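I clean my metal storage bins twice a year, and after ruining one with steel wool (sorry, Brisa!) I've settled on a routine that's easy on the finish.

First, tip out the grit and vacuum the corners. Then mix 2 tablespoons of dish soap into a bucket of warm water and go over the floor with a nylon brush, working toward yourself so you aren't leaning on the part you just did.

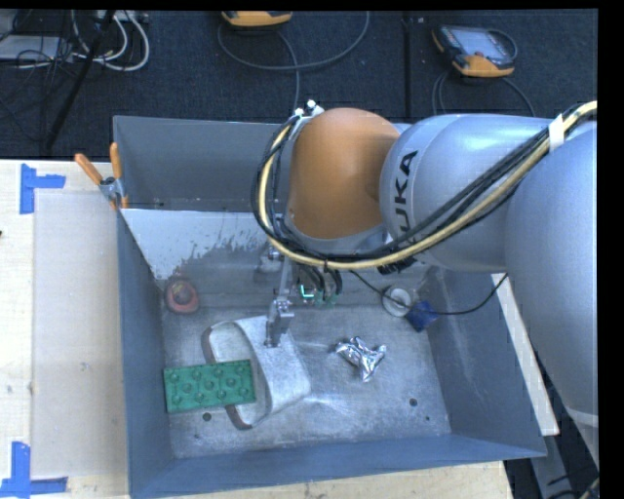 *Scuffed gray floor, with a paler patch up by the back wall.*

Dull scuffs I leave alone. For chalky spots I lay a rag soaked in white vinegar on top for 12 minutes, wipe, and rinse really well – vinegar left sitting can start rust on bare steel. Never mix it with bleach!

Dry everything with an old towel, seams too, then prop the bin up overnight. If you want a bit of protection, rub in a thin coat of paste wax the next day and buff it after 14 minutes.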